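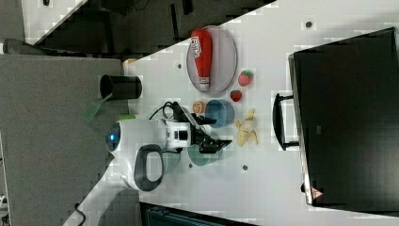
Play food and dishes on the white table, mid-sort.

I have been putting off the play kitchen bin for most of the year. It lives under the stairs and holds every piece of pretend food that has come into this house, plus the dishes, plus whatever else got dropped in there. Last month I finally dumped the whole thing out and went through it. It took 2 afternoons.

The bin started with a set from Nitura that we bought when my oldest was small. It came with plates and a few bowls and a lot of fruit. After that my mother gave us a bag of pieces from a yard sale in Broscombe, and then there was a birthday, and another birthday. The sets got mixed together and I stopped trying to keep them apart. The boxes they came in are long gone.

I did the sorting on the white table because it wipes clean and I could leave things out overnight. My first plan was to do food on one side and dishes on the other. That lasted until lunch. The ketchup ended up lying across the gray plate, the bowls tipped over, and the black cup was on its side out at the edge. I left it all where it was and worked around it.

The food went quicker than I expected. Anything cracked went in the trash. Anything with a bite taken out of it (we had a dog who liked the bread rolls) went in the trash too. What I kept was mostly fruit. The kids still use the fruit. The strawberries come in a big one and a smaller one, and those are always the first things served to me when I sit down at the restaurant. The banana is the peeled kind with the strips of peel hanging open, and I would keep that one even if they had outgrown it. It is a good banana.

There is a small round orange piece that has been argued over for years. My son says it is a slice of orange. My daughter says it is a cookie and always was. I put it with the fruit and she moved it to the desserts, and that is where it is now.

Vegetables did not do as well. We had a lot of them and they were never popular. I kept the corn, the tomato and one carrot and gave the rest away.

The ketchup bottle is red with a white cap. It goes on everything at the restaurant, including the strawberries. We used to have a mustard to go with it but I have not seen it since we moved the couch, and I looked under there again this time and found a sock and a puzzle piece.

Then the dishes. I thought we had a full set for each kid and we did not. Plates were fine. The bowls were all different, a light blue one, a teal green one, and a few others that did not match each other or anything else. I was going to get rid of all of them and buy a new matching set, and I got as far as looking at one from Tapsell. Then I remembered that the bowls also get used for beads, dry pasta, and doll baths, and a matching set would be split up by the weekend. So the old bowls stayed. I washed them in the sink with dish soap and an old toothbrush for the rims.

Cups were a problem because I kept finding more. There were cups in the dollhouse and cups in the bathroom. I kept the ones that stand up without wobbling. The black one is not part of any set and I don't know where it came from, but it is the right size for holding crayons and it stays.

Washing was the longest part. The bin had a layer at the bottom of glitter, crumbs and something that had been sticky once. For the food pieces I filled the sink with warm water and a squirt of soap, left them in for an hour, and scrubbed the ones that needed it. Pieces with a hollow middle hold water, so give those a shake and set them hole side down on a towel. I turned them over before bed and they were ready the next morning.

For storage I got rid of the big bin. Things only ever got used if they were in the top few inches, and to reach the rest the kids had to tip it over. Now there are 5 shallow ones from Sakley that slide onto the bottom shelf of the bookcase. One for fruit and vegetables, one for bread and desserts, one for bottles and boxes, one for bowls and plates, one for cups and silverware. I did not buy lids. I wrote the labels on masking tape and my daughter drew a picture on each one for her brother, who is still learning to read. The one for bottles has a ketchup on it that looks more like a rocket.

I measured the shelf twice and still had to return the first size I bought. If you are doing this, measure the inside of the shelf and then check the outside of the bin at the top, where the rim sticks out. The size on the tag was for the base.

What we gave away filled two grocery bags. One went to a neighbor with a toddler and the other is still in the back of my car. I will drop it off when the thrift store is taking toys again, which they told me would be in December.

It has been three weeks and the bins are holding up fairly well. Fruit gets put away. Bread and desserts gets put away when the lid of the toy oven is shut, otherwise everything stays in the oven. The silverware has already spread through the house and I found a fork in my boot this morning. Cleanup at the end of the day takes a few minutes and the kids can do most of it without me, and before this it was me on my knees with a bin every night.

The space under the stairs is empty for now. I would like to put the vacuum there. My husband would like to put his cooler there. Next I need to go through the building blocks, and I am not looking forward to it, so that will probably be after the holidays.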